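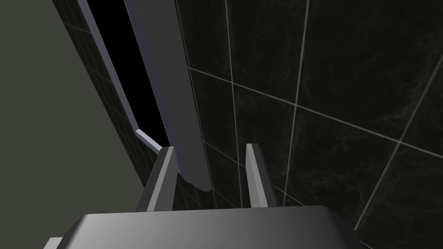 Re: Dark tile in a small bathroom, regrets?

fimik51
We're redoing the downstairs bath in August and I want dark tile on all the walls. My husband thinks it will feel like a closet. Room is 51 inches wide. Anyone done this and hated it?

grarkex
Did it two years ago. Looks good, shows every bit of soap and hard water. I wipe it down after each shower. If you have a softener you'll be fine.

tub_and_pan
I'd do dark on one wall and stop. Four dark walls in a room that narrow is a lot.

jumine
Disagree. One dark wall looks like you ran out of money. Ours is dark to the ceiling with 30 inches of mirror and decent lights, and it feels bigger than the old beige did.

tub_and_pan
Decent lights are doing the work there. She didn't say what she has.

fimik51
One ceiling fixture and a small window. I could add a sconce.

grarkex
Add two. Also pick the grout before you buy the tile. Light grout on dark tile turns the wall into graph paper.

jumine
Agree on grout. Go one shade lighter than the tile and seal it.

fimik51
Ordering samples tonight. Will tape them up and see how they look at 6 am.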